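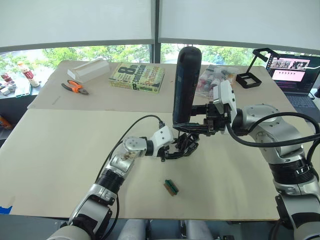
One participant from the last round told us the evening sessions were easier to fit in than she had expected, and that the diary took her less time than making coffee. We are now looking for more people like her.

Omstead Sleep and Shift Work Study - call for participants
Posted 2021-04-09

Omstead is recruiting adults who work nights or rotating shifts in Esquivel and the surrounding towns. We want to learn how changing hours affect sleep, meals and mood.

You can take part if you:
- are 18 or older
- have worked shifts for at least 9 months
- are not being treated for a sleep disorder

What you will do:
Keep a short sleep diary for 3 weeks and come to two evening interviews at our Iltia Street office. Interviews last one hour. Parking is behind the building - use the side door after 6 p.m.

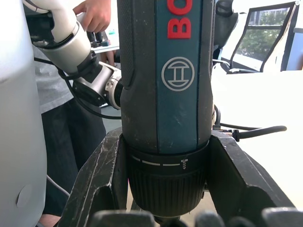

Bosch drill-driver, chuck down.

All trades and workplaces are welcome, including hospitals, warehouses, bakeries and repair shops. Part-time workers may apply.

Participants receive $352, paid after the second interview. You may leave the study at any time. Diaries are stored under a number, without your name.

The study runs through July. To apply, call the office and ask for extension 2508, or pick up a form at the front desk.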